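Clellon Science Pages for Kids
Home | Ask a Question | Machines | Animals | Space
Print this page | E-mail this page
October 8, 2020

How Does a Robot Learn to Pick Things Up?

Think back to when you were very small and somebody wanted you to learn to use a spoon. They probably didn't read you a long list of rules about elbows. They showed you, and you tried it, and most likely some of the oatmeal went on the floor (that's all right, it happens to everybody!).

Robots can learn from being shown things, too. The trouble is that a robot needs a great many more examples than you did. For one small job, the team on the Gridberg project wants 2000 of them, and on a good day they collect 38, so you can see it takes patience.

Borrowing a robot's fingers

When people gather examples at Gridberg, they hold a gripper in each hand. A gripper is a bit like a big pair of tweezers, with two chunky fingers that open and close. The person works with the grippers, and cameras save what happens, so that later on the computer can study pictures of grippers doing the job. You could try something like it at home with kitchen tongs and a paintbrush, and you'll soon find out how clever your own fingers are.

Grippers at work on the white table, with a makeup brush held up in the middle picture:

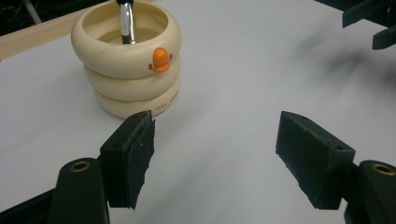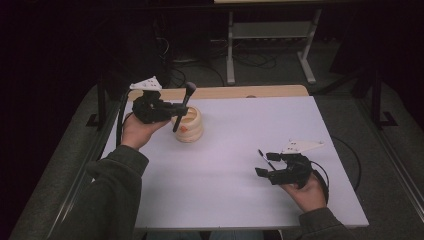
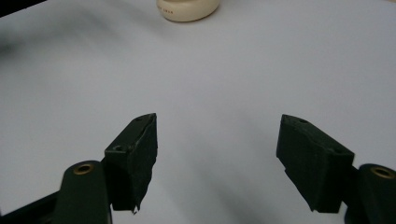

Why not just one really good example?

Well, suppose you had only ever seen one dog, and it was a tiny brown one. You might not know what to make of a huge white one! A computer has the same problem. If the brush always starts in the same spot, it may only learn about that spot, so people move things a little and start again.

Related pages
Can a Robot Fold a Sock?
Kamen and the Very Long Cable
What Is a Camera Looking At?
Esteban Builds a Bridge: 14 Things to Make from Straws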